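Dense-pack cellulose in a 2x6 wall — do I need a vapor barrier inside?

Grirnus
We are opening up the north wall of a house from the 40s and want to blow in cellulose instead of using foam. Sheathing is board, siding is wood clapboard. Winters are cold, and indoor humidity sits at 38 percent in February. One contractor says poly on the inside, another says never. Who is right?

Reisinger
Skip the poly. Board sheathing dries outward well enough if the siding has a gap behind it. Use a smart membrane or just careful drywall with sealed outlets. Most of the water that gets into walls rides on air leaks — fix those first. Also check that your installer packs it tight, or it will settle and leave a cold strip at the top.

Prenia
I had poly and nothing bad happened in 20 years. Your call.

Alois Brunner
Agree with Reisinger. Look at the flashing over the windows while the wall is open. I left mine and had to go back in 7 months later. 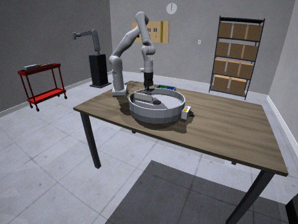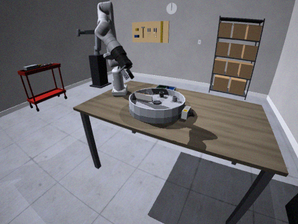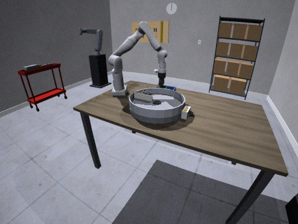
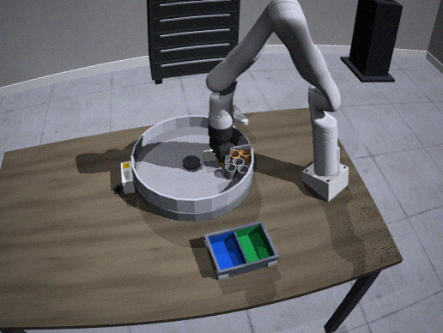

Grorkilent wrote that a local inspector may still ask for a class II vapor retarder in a cold zone, and that a smart membrane usually satisfies it, but to call before the drywall goes up.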